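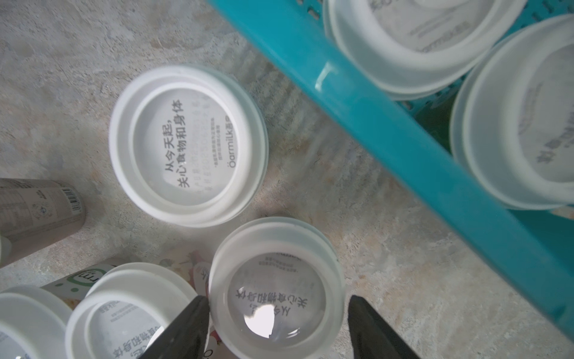 Mess on the floor beside the basket. The writing is on the round end.

Pidia Home & Hobby Boards > Storage and Packing > Do open baskets really work for cups?

carnden_porch
Started 20 Nov 2023

Looking for opinions from people who have lived with one of these for a while. We do a small music evening at the Taron room, and every time we set up there is the same question of where the cups go. Up to August they went in a cardboard box. Then somebody decided a plastic basket with open sides was the answer, and I have been told several times now how much better it is.

I don't see it. When they get put on the floor they tip over and lie every which way, like in the first picture. A basket doesn't fix that, it only moves it to the basket. The box had dividers. It was ugly and it worked.

My other question is the writing. It is the same two lines on all the ones I've looked at, and I'd like to know what we're handing people. The brand looks like Öarmilk, with dots on the O.

dustpan_dan
Reply

Baskets are fine for cups if the cups fit the basket. That's the whole secret. If you have a gap at the end they will lean into the gap and keep leaning. Did you measure anything or did somebody just like the color?

carnden_porch
Reply

Somebody just liked the color.

eleven_shelves
Reply

The writing says "from today on" and then "care about food and body," more or less. If you read Chinese it sounds a lot like a line from a well-known poem, except the poem starts from tomorrow. So they changed it to today to sell you a drink. I am not impressed by it but it's not rude or anything, if that was the worry.

carnden_porch
Reply

That was a little bit the worry, yes. Thank you. What does the small print say?

eleven_shelves
Reply

Can't read it. It's gray and tiny and one of them has a big shine across it. Take a picture straight on in better light if you care that much.

quiet_corner
Reply

I'm going to disagree with the box people before they all show up. I moved from boxes to an open basket for jars and I would not go back. You can see what's in there from the side. You can hose it off. A box gets soft on the bottom the first time something leaks, and then you carry it one last time and that's the end of the jars.

dustpan_dan
Reply

You can see what's in a box from the top.

quiet_corner
Reply

Not if it's on a shelf over your head.

dustpan_dan
Reply

Then don't put cups over your head.

carnden_porch
Reply

OK, second picture. I was told this is "organized."
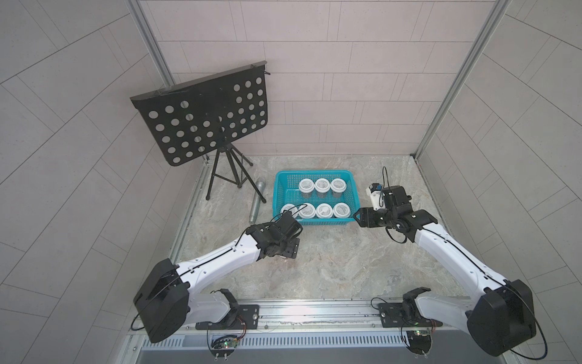
The basket in its spot, with the music stand and the mic off to the left.

eleven_shelves
Reply

Well, that's tidier than I expected from your first post. They're in rows, lids up. What exactly is the complaint?

carnden_porch
Reply

The complaint is that somebody has to stand there and put them in rows. Of course it looks good after that. Anything looks good after that. My sock drawer would look good after that.

mopandbucket5
Reply

Never mind the basket, why is the microphone on the floor? It's lying right next to the cups. You have a lid that isn't screwed down properly and one knock and whatever that dark stuff is goes straight into the mesh end. I've cleaned a mic after a soda and I would not wish it on anyone. Put it on a stand or put it in a bag.

carnden_porch
Reply

Fair. There is a mic stand somewhere in the closet at Taron. It has been "somewhere in the closet" for as long as I've been going.

quiet_corner
Reply

I'd move the basket before I moved the mic. It's in the middle of the floor. People walk there, or they want to. Baskets go against a wall.

dustpan_dan
Reply

Agree with quiet_corner for once. Against the wall, and on the side away from the music stand – those thin tripod legs reach out farther than you think and somebody will catch one with a foot.

mopandbucket5
Reply

That kind of stand with the holes punched in the desk is pretty solid in my experience. Not saying kick it. I'm saying it won't be the first thing to go over.

dustpan_dan
Reply

Mine went over 2 times in one evening. Same kind of desk with the holes. The desk isn't what falls over, the legs are.

northside_potluck
Reply

Has anybody here bought the Bouzid cup tray? It's sold for exactly this. Each cup gets a round hole and it can't tip. I keep looking at it and not buying it because the seller page says it "fits all cups," and I have never owned a thing that fit all cups.

carnden_porch
Reply

I looked at it too. The reviews I found were all from people who had just opened the package. I want to hear from the person who has had it for 500 cups and a few car rides.

northside_potluck
Reply

Same. If it fits all cups then the holes are big, and if the holes are big the small ones tip. I don't see how they get around that.

eleven_shelves
Reply

You could cut a piece of cardboard and set it inside the basket you already have. Dividers from your old box, trimmed down. It costs nothing and you'd find out if the problem is the basket or the people using it.

carnden_porch
Reply

The old box got thrown out. I was not consulted.

quiet_corner
Reply

Ask at any place that sells wine. They give those divider inserts away. Screw-top lids are wide so measure across the lid and not across the cup, or you'll get home and nothing will go in.

dustpan_dan
Reply

Still say box. Teal plastic is cheerful but those open sides snag on everything in the back of a car, and if a cup does leak it leaks onto the car. At least cardboard soaks some of it up.

quiet_corner
Reply

And then the bottom falls out.

dustpan_dan
Reply

It has happened to me one time.

mopandbucket5
Reply

Nobody has asked about washing the cups. Are you keeping them after? I tried that with some plastic ones and the print started to come off and the lids held the smell of the last thing. I gave up and put screws in them.

carnden_porch
Reply

Some people at the music evening want to keep them. I said fine, but the ones I have to drive back to Carnden are going in the recycling. I'm not running a museum of lids.

Anyway here is where I am. I'll try the wine dividers in the basket for the next 5 evenings and move it over to the wall. The mic gets a bag. If I'm still picking cups up off the floor after that I'm going back to a box and I don't want to hear about the color.

northside_potluck
Reply

Please post when you do. I'll hold off on the Bouzid thing until then.

eleven_shelves
Reply

And get that small print in focus, I'd like to know what it says now.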